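Birthe Gunnlaugsson wants to talk about cups

Most people who open a coffee counter want to tell you about the beans. Birthe Gunnlaugsson got to the beans eventually (they're lovely, she buys them from a small roaster called Porura), but for the first half hour of our conversation at Sollenwood we talked about paper cups, and I enjoyed every minute of it.

Sollenwood is the coffee counter she runs inside a garden store, between the seed racks and the houseplants. People come in for potting soil and leave with a flat white. On a busy Saturday she pours 299 drinks. "I remember that number because I was hoping so hard for one more," she says, laughing. "I stood there at closing time looking at the door. I should have made myself a cocoa and called it even!"

Before this she worked at a hotel breakfast bar, where the cups came in long plastic sleeves and lived in a drawer. She hated the drawer. "You'd pull one out and three would come with it, and then you'd be peeling them apart with wet hands while a whole family stood there watching you. I thought, if I ever have my own place, the cups are going to be out where I can reach them."

So when she was planning the counter, she started with the cups and worked outward. She tried a wooden tube a friend had made, and a box with a hole in the bottom, which she describes as "a disaster, but a cute disaster." Then she found a wire holder in the catalog of a supply house called Stolasia, and she was so pleased with it that she called her sister.
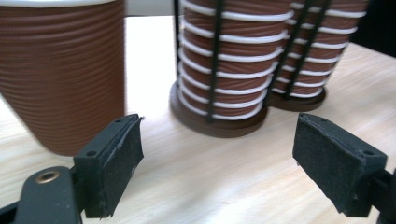

"I like that you can see how many you've got," she says. "With a closed tube you find out you're low when you reach in and there's nothing there. With the wire I can glance over from the espresso machine and know I need to fill it before the lunch people come."

The cup itself took longer to settle. She wanted brown, she wanted a white rim, and above all she wanted ribs. "A smooth cup is fine for iced drinks. For a hot one I want something under my fingers. I had samples lined up all over my kitchen, and I kept picking up the ribbed one even when I was trying to be fair to the others." She made her husband drink tea out of five different cups in one evening. He picked the ribbed one too, although she admits he may have wanted to go to bed.

They come in cartons of 400, and she keeps the spare cartons on a high shelf in the back, well away from the watering cans. Filling the holder is the first job of the day, before the grinder goes on. She takes a short stack at a time, gives it a small twist so the cups don't grip each other, and sets it in straight. "If you push too many in at once they wedge. Then you get the hotel drawer all over again."

Vương, who works the counter with her on weekdays, has his own way of doing it and fills both sides to the same height. Birthe fills whichever side she's standing nearest. They have agreed to disagree.

I asked what she would change if she had the money. A second sink, she said right away, and a longer counter so the pickup end isn't squeezed against the register. She'd also like a mug shelf for the regulars, and she's planning to put one up in March, when the store gets its spring plants in and the line starts reaching back to the tomatoes.

And the cups? "Oh, the cups stay," she says. She had already reached for one, and was asking if I wanted oat milk.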